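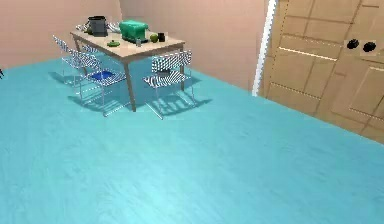 The kitchen room from the simulator, as shown at the Billach open day

Billach open day, who else went?
Forum: Home and Service Robots > Events and Visits

gkgunn
Posted February 2, 2026
I went to the Billach open day and wanted to write it up before I forget the details. They ran the simulation demo in the upstairs room and the hardware tour downstairs. You had to sign up for each one separately, which the web page did not say. I got the last slot upstairs.

The picture is one of the rooms they train in. Turquoise floor, pink wall, a table with dishes and a green appliance on it, chairs with mesh backs. Grethe Gunnlaugsson gave the talk. She said they have 282 rooms in the set now and they change the colors and the furniture from one to the next. The task she talked through was "bring the apple to the counter in the next room," so the robot has to get to the table, pick the right thing, and go out the door with it.

Slides are supposed to go up on their site. Did anyone do the downstairs tour?

tansari
I did downstairs. It was mostly the mobile base and a long talk about batteries. They let us push the base by hand with the motors off. Heavier than I expected. The arm was not mounted, so no picking.

I saw your kitchen on the screen in the lobby. I don't see the point of a turquoise floor. Who has that? If you want it to work in a house, model a house.

kbakilana
The point is that it's odd. If every floor in training is brown, the vision part can learn "brown means floor" and then it falls over on somebody's blue tile. You change the colors so it can't lean on them. Very common.

tansari
I know what randomization is. My complaint is that they change the easy stuff. Color is cheap. Show me a room with a rug that bunches up, mail on the floor, a dog dish. The floor in that picture is clear from the table all the way to the front.

gkgunn
Somebody asked her that. She said clutter on the floor is a separate set and they didn't bring it. She also said the chairs in this one give them trouble. The mesh has holes you can see the floor through, and then there's the shadow of the mesh on top of that. The depth readings they simulate come out patchy on the backrests. One chair has a blue cushion on the seat and she said that one is easier to pick up.

pouran_k
That matches what we get with real mesh chairs at work. We tape a strip of cardboard on the back when we map a room. Ugly but it works.

Was there any word on glass? I see a small glass in front of the green thing on the table. Anything see-through is where our setup quits.

gkgunn
She skipped past the glass. I wrote down "glass: ask later" and then didn't ask.

forough_g
I was in the earlier session and somebody did ask. The answer was that they score glass separately and leave it out of the main number. The main number was 900 runs in the kitchen rooms. I didn't get the success rate written down and I won't guess at it.

What I did like was the apple. In that layout it's right next to a black cup and close to the green machine, so the gripper has to come in from a good side. It's a decent test.

kbakilana
Is the door open in all of them or just this one? An open door is a lot easier than a door you have to open.

forough_g
Open in every room she put up in my session. Two round black knobs on this one. Knobs are on the list for November, she said.

tansari
So no doors, no glass, no clutter. And they charge for a seat at this?

gkgunn
It was free. You're thinking of the Hostent workshop.

tansari
Right, that was Hostent. I take that part back. The rest stands.

pouran_k
I'd still go. You get to talk to the people who do the work, and at a trade show you mostly don't. How full was it?

gkgunn
They said 105 signed up. The upstairs room was full for my slot, with people standing along the back. Parking is behind the building, and you have to go in by the side entrance and get a badge. Bring a sweater, it was cold up there.

forough_g
Slides are up now, under Events. The chair part starts after the section on lighting. The lobby video isn't there yet.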